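Home | Research | People | News | Events | Contact

Teaching by Teleoperation: A Conversation with Agnes Kristiansen

The Lemer Institute has begun the second stage of its program on learning surgical subtasks from human operators. 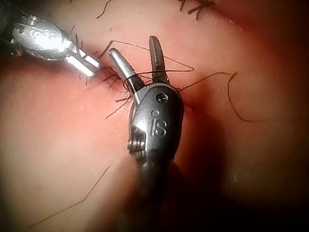

The program, directed by Agnes Kristiansen, asks people seated at a console to tie and place sutures on a practice pad through a pair of remotely operated instruments. Every movement of the operator's hands is recorded together with the camera views, and the recordings are used to train a control policy named Onon. The first collection period closed in June with 300 accepted demonstrations from 12 operators.

Dr. Kristiansen came to the subject from industrial assembly, where a robot arm is often taught by taking hold of it and moving it through the task. "That works very well for placing a part in a fixture," she said. "With thread you need both hands at the controls, and you need to see what the needle driver sees. So we moved to the console and stayed there."

Asked what makes suturing difficult to teach, she spoke first of the thread. "A rigid part stays where you left it. Thread crosses itself and catches on old stitches. An experienced operator deals with this without comment, and when we ask afterward what was done, the answer is usually very short. The recording tells us more than the interview does."

Operators are given no script beyond the order of the stitches. Conceição Valente, who prepares the sessions, explained that early attempts to standardize the motion were abandoned. "We had written instructions for the wrist angle," she said. "People followed them and became slower and less certain. We withdrew the instructions after eight sessions."

Failed attempts are kept. A dropped loop followed by a recovery is labeled and stored with the rest, and Dr. Kristiansen considers these recordings among the most useful in the collection. "If the policy has only seen clean work, it has no idea what to do when the loop slips. I would like more mistakes in the data, provided somebody corrects them."

The institute does not plan any clinical use of the policy. The second stage will run for nine months and will cover knot tying with shorter thread, with Sadao Tanabe responsible for the operator training course.

We use cookies to improve your experience on this site. By continuing to browse, you accept our cookie policy. Accept | Settings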